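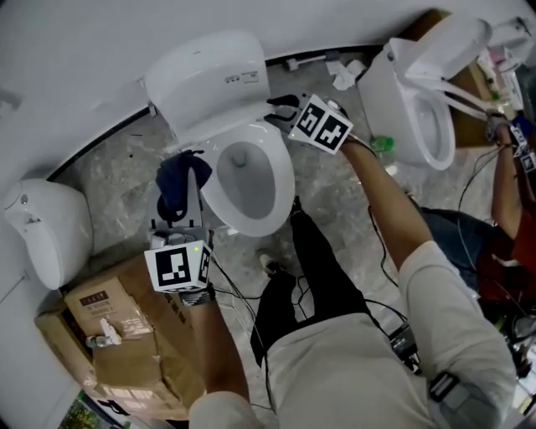
Corn cob stock thread, because it's September and I've been eating corn like it's my job. Please stop throwing out your cobs! Once you've cut the kernels off there's still so much flavor in there, and all it needs is a pot and some water. Don't panic at the halfway point, when the starch comes out and the whole pot goes cloudy and swirly, pretty much the gray marbled floor up there. Keep going. It ends up a pale gold and smells like the best part of summer.

What goes in my pot: seven cobs, scraped hard with the back of a knife (get that milk out!), one onion cut in half with the skin on, a bay leaf, a few peppercorns, and the stems from whatever parsley is going limp in the drawer. No salt yet.

Snap the cobs in half if your pot is small. Mine is an old Drostidel with a dent in the lid and I have never once managed to fit a whole cob in it flat. Cover everything with cold water and bring it up slowly.

Then a low simmer, lid half on, for an hour. I've gone longer and it doesn't get better, it starts to taste kind of woody. An hour is great.

I learned this from Radoslava Havlíček, who ran the soup counter in Varkitz when I worked there out of college. She kept cobs in the freezer all winter in bread bags. I thought it was a little much at the time and now half my freezer is bread bags.

Yes, cobs off people's plates are fine if it's your own family and you're boiling them for an hour. For company I use the ones I cut the kernels off myself.

Also yes to grilled cobs!! A little char makes the stock taste smoky and wonderful. Just don't use the ones that are black all over, I did that once and it tasted like a campfire somebody had put out with tea.

If they had butter and salt on them, rinse them off first and go easy on the salt later.

OK, what to do with it. Number one is risotto. Use it where you'd use chicken stock, stir a handful of kernels in for the last few minutes, lots of cheese, black pepper. I made this twice last week and would happily make it again tonight.

Second favorite: chowder. Potatoes, onion, a bit of bacon if you eat it, the corn stock, and then you really only need a splash of cream since the broth is already sweet. I used to put in a whole carton and I can't believe it now.

Rice cooked in it is so good too. So are grits, which I guess is corn on corn, but wow.

Evaristo Valentini asked in the replies about beans, and he's right, white beans cooked in this are terrific. He adds a cheese rind to the pot. I tried it for lunch with three big spoonfuls of pesto on top and ate it standing at the stove.

Storage: four days in the fridge, or freeze it. I leave some room at the top of the jar (ask me about the jar I lost in July). You can also boil it down by half and freeze it in an ice cube tray, and then drop a cube or two into a pan sauce.

Somebody wanted to know about husks. The clean inner ones can go in for the last ten minutes and they give it a grassy, tamale kind of smell that I love. Skip the silk, it gets into everything and you'll be straining forever.

Speaking of straining, a regular sieve is fine. Let it sit for a bit and pour gently so the gritty stuff stays at the bottom.

The Yoon farm stand still had bicolor corn when I went by this morning, and they let me take a bag of cobs from the ears they'd cut for samples! Free! I'm putting a second pot on now. If you make some, tell me what you cooked with it, I want more ideas before corn's gone.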